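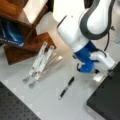

Robot arm with blue wrist section, light gray tabletop

Sakska Campus Assembly Kit

Equipment for outdoor ceremonies, memorial gatherings and moments of silence on college grounds. The kit is supplied by Stendley to student affairs offices, chaplaincies and residence halls, for purchase or for loan by the semester.

Contents
Battery candles, 100, in a divided case
Bruvitz column speaker with stand
Wireless handheld microphone
Folding lectern with clip-on reading light
Ground stakes and guide cord, four reels

The candles have no open flame and can be used in buildings where lit candles are prohibited. Run time is 16 hours on a fresh set of cells. Cells are not included. Remove them before storage – leakage damage is not covered by the loan agreement.

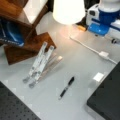 Weronika Domański | Product notes | Updated February

The speaker is intended for spoken word. It will reproduce a single instrument or a recorded piece at moderate volume, but it should not be used as a concert system. Microphone range is 100 feet in open air and less near brick or steel structures. Check reception from the lectern position before guests arrive.

Set the speaker forward of the lectern and angle it away from the microphone. If feedback occurs, lower the gain first, then move the stand.

The Ardeleanu rain cover fits the lectern and is ordered separately. It does not fit the speaker, which must be moved under shelter in wet weather.

Loan units are issued in the morning and returned by noon on the day after the event. The borrower signs for the case count at pickup and again on return. Missing candles are billed singly; a damaged stand is billed as a complete part.

Replacement candles, reels and microphone clips are listed under Spares.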